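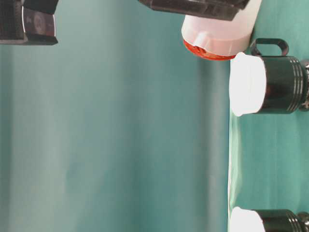 Translucent white container with orange-red rim.

Section 4. Commissioning the Skovis In-Motion Track Scale

4.1 Scope

This section covers the commissioning of the Skovis track scale after the load cells, rail chairs and approach rails have been installed according to Section 3. It applies to single-platform and double-platform versions. Static-only installations should follow Section 5.

Commissioning must be carried out by personnel who hold track access authorization for the site. The Nunidum indicator must be mounted, grounded and supplied with power before work begins. The owner of the track must confirm in writing that the line is closed to traffic.

CAUTION: Do not enter the scale pit while any vehicle is standing on the platform or on either approach.

4.2 Before Power Is Applied

1. Inspect the gap between the scale rails and the approach rails at all four joints. The gap must match the value on the installation drawing supplied with the order.

2. Remove the shipping blocks from each load cell mount. The blocks are painted yellow. Keep them with the site file; they are required again if the platform is lifted.

3. Check that the check rods are hand-tight and that the lock nuts have not been fully torqued. Final torque is applied in 4.4.

4. Confirm that the pit drain runs freely. Standing water in the pit is a cause for rejection at the first inspection.

5. Verify the ground connection between the platform and the junction box. Do not use the running rail as a ground return.

Note: Welding on or near the platform after the load cells are fitted will void the load cell warranty unless the cells have first been disconnected and bypassed with the copper straps provided.

4.3 Zero and Warm-Up

1. Switch on the indicator and allow it to warm up for 30 minutes with the platform empty.

2. Open the Setup menu and select Cell Check. Each cell is listed by its position letter. A cell shown as OPEN or OVER must be corrected before continuing.

3. Select Zero, then Store. The display returns to the main screen.

4. Leave the platform empty and watch the zero reading. If it drifts by more than one division, return to step 2 and inspect the cable glands for moisture.

4.4 Static Calibration

1. Move the test car onto the approach at walking pace. Exercise the platform by moving the car fully across it and back three times.

2. Bring the car to rest off the platform. Torque the check rod lock nuts to the value stamped on the rod plate.

3. Re-zero the indicator.

4. Position the test car over the first load point. Enter its certified weight and press Span. Repeat at each load point.

5. Print the calibration record and have it signed by the site representative.

CAUTION: Handbrakes must be released while a reading is taken. Chock the wheels on the approach side only, clear of the platform.

4.5 In-Motion Setup

The indicator identifies each car from the axle sequence detected by the wheel sensors on both approaches. The sensors must be set before any train is weighed.

1. Set each wheel sensor to a clearance of 40 mm below the top of the rail, using the gauge in the tool kit.

2. In the Train menu, select the car table that applies to the site. If locomotives are to be left out of the total, set Locomotive to Exclude.

3. Enter the upper speed limit stated on the data plate. Cars passing above this limit are flagged on the ticket and are not included in the train total.

4. Run the reference train over the scale in each direction. Compare the ticket for every car with its static weight from 4.4.

5. If the error is consistent in one direction only, check the alignment of the approach rail on that side. Do not correct a track fault by changing the span.

Note: Event memory holds 200 train records. When it is full, the oldest record is overwritten. Sites that must keep records longer should connect the Aguirre data link as described in Section 7.

4.6 Fault Codes During Commissioning

Code 12: Zero out of range. Check for shipping blocks or ballast trapped under the platform.

Code 31: Axle count mismatch. Check sensor clearance and cable polarity.

Code 93: Calibration switch left open. Close and seal the switch before leaving the site.

4.7 Handover

Send the signed calibration record and a copy of the in-motion tickets to the Villano service office, to the attention of Sylvie Fortin, Technical Documentation. The scale may not be used for billing until the local weights and measures authority has completed its own inspection and applied its seals.

Revision date: 2026-01-01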